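Opinião

A nobre arte de sair cansado

Waltraud Eberhard deixou a presidência do tribunal de Camenent com uma carta de 9 páginas, e em 2 delas ainda se fala de Direito. As restantes tratam do cansaço. Compreendo: eu também me canso a ler despachos, e ninguém me paga subsídio de representação.

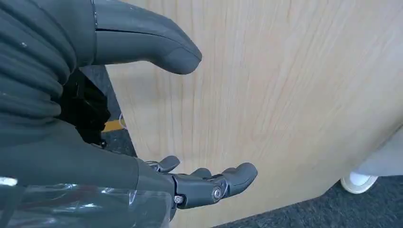
O cansaço dos magistrados tem uma particularidade curiosa, a de chegar sempre na semana em que o conselho disciplinar marca audiência. Antes disso há saúde de ferro, conferências em Sindden, prefácios. O processo Widmer dormiu 448 dias numa gaveta sem que se ouvisse um bocejo. Marcada a audiência para abril, caiu sobre a senhora presidente uma fadiga de décadas.

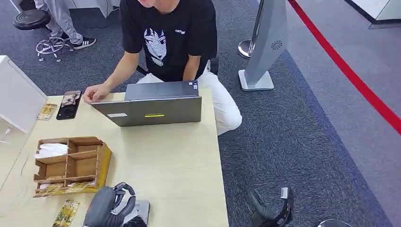
A lei permite-o, diga-se. Quem renuncia antes de ser ouvido conserva a reforma, o título e o direito de dar entrevistas magoadas. Brigitta Mayrhofer, advogada de um dos queixosos, pediu que o inquérito prosseguisse à revelia da demissão e recebeu por resposta que o sistema informático não prevê essa hipótese. Ora, qualquer rapaz de T-shirt preta e calças brancas, sentado à secretária com um portátil cinzento aberto, acrescentaria um campo ao formulário antes do almoço. Mas o formulário, suspeito, está muito bem como está. 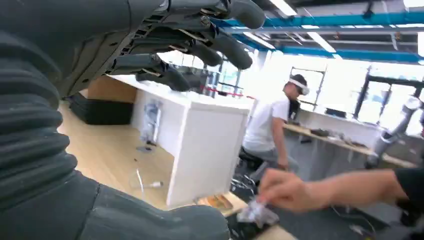

Dir-me-ão que sou injusto e que há perseguições verdadeiras. Há, e por isso mesmo convinha julgá-las. Um inquérito levado até ao fim também serve para limpar um nome — coisa que uma carta, por mais sentida, não faz. Entretanto, o Estado gastou 1000 euros num jantar de despedida em Nosden, com discursos. Pedi a fatura ao tribunal. Responderam-me que a funcionária encarregada do assunto está de baixa, por cansaço.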